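3. Placing and Starting the Logger

This section covers placing the Zakico room climate logger, starting it for the first time and checking the first readings. The logger records temperature, relative humidity and carbon dioxide. Charge the battery fully before you begin (see Section 2). The Nautiyal wall bracket is sold separately and has its own instruction sheet.

3.1 Choosing a location

Place the logger where the air moves freely and where it will not be bumped or covered. A position between knee height and head height is suitable for most rooms. If people in the room are seated most of the day, use desk height.

Keep the logger away from:
– direct sunlight, including low sun in the morning or late afternoon
– supply air vents, fans and portable heaters
– outside walls that feel cold to the touch
– sinks, kettles and other sources of steam

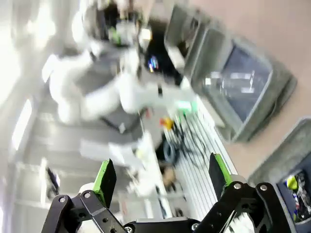
Photo: Drondonholm Building Services

Windows cause more placement errors than any other feature of a room. Sunlight on the case raises the recorded temperature and lowers the recorded humidity, and the effect can last well after the sun has moved off. On the window side of a room, mount the logger on a pier between windows or move it to the nearest inside wall. Closed blinds reduce the error but do not remove it.

CAUTION: Do not place the logger on top of equipment that gives off heat. Do not block the slots on the underside of the case.

3.2 Mounting or standing the logger

1. Remove the clear film from the display and the tape from the sensor opening.
2. For wall use, fix the Nautiyal bracket with both screws. Slide the logger down onto the bracket until it clicks.
3. For table use, fold out the rear foot. The display should lean back slightly.
4. Route the power cable so that it hangs below the logger. A cable that crosses the sensor opening can disturb the air flow.
5. Connect the power adapter. The logger can also run on battery alone, but the carbon dioxide reading will then update less often.

NOTE: In rooms with a high ceiling, warm air collects well above the occupied level. If you need readings at both levels, use two loggers and give each one its own name in step 4 of Section 3.3.

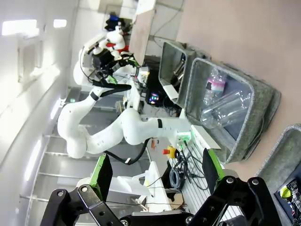
3.3 First start

1. Press and hold the side button until the display shows the word START.
2. Select a language with the arrow keys and press the side button once.
3. Set the date and time. The logger does not change to daylight saving time by itself unless AUTO DST is turned on.
4. Enter a name for the logger. Letters, numbers and hyphens are accepted.
5. Leave the logger alone for 30 minutes. During this period the display shows three bars in place of the carbon dioxide value.
6. When the bars clear, press the side button once to begin recording.

If the bars do not clear, move the logger to a better ventilated place and repeat steps 5 and 6. If they still do not clear, see error code 102 in Section 7.

3.4 Checking the first readings

Compare the temperature with a thermometer you trust, placed beside the logger at the same height. Allow both to settle before you read them. Do not hold either one in your hand.

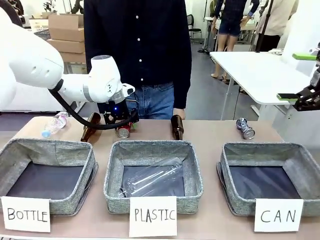 Loggers standing on a table respond to the table as well as to the air. A surface that has been in the sun, or that sits over a heating pipe, will pass warmth into the rear foot for some time. Small items on the same top, such as the metal can with the red band, can stay where they are as long as they do not touch the case or stand in front of the sensor opening. Stacks of paper and box files should be moved farther back.

If the two readings differ after settling, enter the difference under SETTINGS > OFFSET. Use a minus sign if the logger reads high. The offset applies to new readings only – values already stored are not changed.

3.5 Setting the carbon dioxide alert

The alert is set to 800 ppm when the logger leaves the factory. To change it:

1. Open SETTINGS > ALERT.
2. Use the arrow keys to select a new value.
3. Choose LIGHT, SOUND or BOTH.
4. Press the side button to save.

3.6 Memory and download

The internal memory holds 181 days of readings at the standard interval. When the memory is full, the oldest readings are overwritten. Download the data with the Okham desktop program before this happens, as described in Section 5. Recording continues during a download.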